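The first thing Miroslava Malý wants understood about her job is that there is very little robot in it. There is one arm, a two-finger gripper and a kitchen station on the ground floor at Hudec, and there is a copy of all three inside a computer. She looks after the copy.

"People come by and ask where the robot is, and I point at the wall," she says. "It's on the other side. It's fine. It belongs to the hardware people. Mine is the one that falls through the floor."

Malý is the simulation technician for the Zirneo cell, which Hudec builds and tests in Vastham. The cell clears things: plates, food, whatever has been left where it shouldn't be. Before any new behavior gets near the real arm it has to survive in her rendered kitchen, which she resets, measures, patches and, on bad mornings, rebuilds from a backup.

She has kept a log since she took over the station. It stood at 1555 lines the afternoon we talked, and she read me a few. "Canister sinks two millimeters overnight, nobody touched it." "Grape inside plate." "Gripper closes on faucet, will not discuss."

I ask what a normal day looks like, and she objects to the word before answering it.

"I start at seven. I load the kitchen and let it sit for a while with nothing moving, because nothing should be moving. If something is moving, I have my morning planned. Then I check the arm's home position against the figure from the real cell. Then friction. Then I make coffee, and then friction again."

Friction, it becomes clear, is what she would rather talk about. A simulated plate has no glaze and no weight until someone types in a number. Get the number wrong one way and the gripper can't hold anything. Get it wrong the other way and the plate clings to the fingers after they open. The previous setup, she says, had every object in the kitchen sharing one friction value, including the fruit.

"So a cherry behaved like a brick. A very small brick. The arm loved it. We had wonderful results for a month and then they tried it downstairs with real cherries."

How did that go?

"They have a mop down there now."

Her fix was tedious. She went through the object library, 176 items at the time, and gave each one its own weight and its own surface, weighing the real thing on a postal scale whenever she could get hold of one. The bread came from the bakery across the street. She claimed it as an expense, and the claim was returned with a question mark.

The task that takes up most of her week at the moment is the sink. A plate lies on the bottom of the basin with food on it, and the arm has to reach down past the rim and bring the food out first. 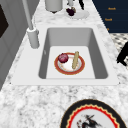 *The sink task in Malý's simulated kitchen, with an onion and a stick of bread on the plate.*

"Everybody thinks the onion is the hard one," Malý says. "It's round, it rolls, it has that skin. But a ball is the easiest shape you can give a physics engine. One radius and you're finished. The bread is the monster."

The trouble is what the computer believes bread to be. The crust you see on the screen is a picture wrapped around a shape, and the arm never touches it. What it touches is a second, hidden shape called the collision mesh, which is kept crude so the thing can run at a reasonable speed. When Malý inherited the bread, its hidden shape was a box.

"A box is longer at the corners than a loaf is. So the fingers came down next to it and stopped in the air. You would see a gap, a nice clear gap, and the log would say contact. I spent two days blaming the gripper. I wrote the gripper a very rude line in the log. I've left it in, out of fairness."

She rebuilt the hidden loaf from 24 convex pieces, a number she arrived at by adding pieces until the simulation slowed down and then taking a couple away. There is a proper method for this, she tells me, and she has read the paper. She describes it as a good paper.

The basin had its own problem. Collision shapes are often filled in automatically, and a sink that has been filled in is a block with a sink painted on it. The first time she loaded the new counter, the plate sat level with the rim, over a basin it refused to enter. The walls and floor now have separate shapes, each checked by dropping a test ball down it from several places.

"I drop balls into a sink for a living," she says. "My mother asks, and I say software."

Does she ever feel a bit removed from the real machine? She thinks about this for some time - long enough to reset the kitchen twice while I wait.

"I go down on calibration days. We put the real arm in six positions, we put mine in the same six, and we compare the joint readings. If they disagree, someone has to change, and it's always me. The real one has the advantage of existing."

Last April they disagreed badly at the wrist. She checked her model, the hardware team checked theirs, and both sides were polite for most of a day. The culprit was a spacer on the gripper flange, fitted during a repair by Volwood, the contractor that services the arm, and left off the drawing. It was a thin thing, thinner than a slice of the bread. She measured it, added it to the model and sent Volwood the corrected drawing with no comment, an email she says took her most of an hour to write.

Next on her list is water. At present nothing comes out of her faucet, and the people upstairs have begun to ask when something might.

"I've told them a wet plate is a different plate," she says, and turns back to the screen to check on the canister. "Then I told them what it would cost. They're thinking about it."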